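A Timeout Is a Fault, and Should Be Logged as One
June
By Cúc Tạ

The Fulta navigation stack passed its simulated household test with 900 episodes and no collisions. I was on the team that signed off on that result, and I think we were wrong to sign.

The log from the Tranham test home has one entry that should have stopped us. In episode 512 the robot was sent through a partly open door. It halted, replanned, halted again, and repeated this until the clock ran out. The scoring script, which we took from Trimum without changes, marked the episode "incomplete, no contact." An incomplete episode does not count against the safety score. In effect, a robot that locks up in a doorway scores the same on safety as one that finishes its route.

When I pulled the other timeouts, 40 episodes had the same pattern. All of them involved a door or a glass panel. The depth filter returned a different range for the glass on successive cycles, and the planner treated each new value as a new obstacle. Open floor and furniture gave no trouble.

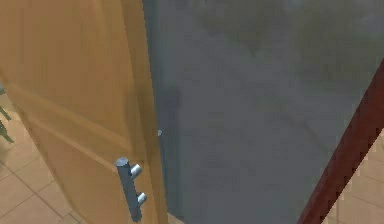
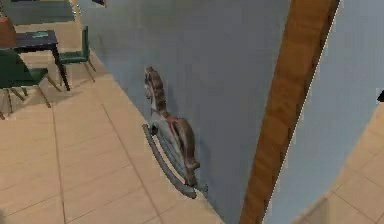

Simulated views, Tranham test home. First: door with bar handle, beside the glass panel. Second: rocking horse against the wall, dining area at left.

The usual defense is that stopping is the safe state. It is safe for an arm inside a cage. A mobile base stopped in a doorway blocks an exit, and it may start moving again when the next reading clears. A person stepping around it has no way to know when that will happen.

Calvo, our integrator, proposed a longer timeout. I oppose this. It would turn some of the incomplete runs into passes and leave the filter as it is. I would do the following instead. Log any halt in a doorway as a fault, with the range data attached. Hold the base still after a second replan until an operator releases it. Rerun all 900 episodes with the revised scoring before anyone touches the planner, so that there is a baseline to compare against.

The rerun has been approved. The scoring change has not, and without it the rerun will tell us what we already have on file.

Comments (3)

mdk_controls
We had the same scoring problem on a warehouse job. Timeouts went in their own column and the column was left off the report.

Perrin
Operator release after two replans is going to be painful in a house. Who is the operator at 3 a.m.?

halfduplex
Is the range jump in the raw depth or only after filtering? If it's in the raw data, rescoring won't help you much.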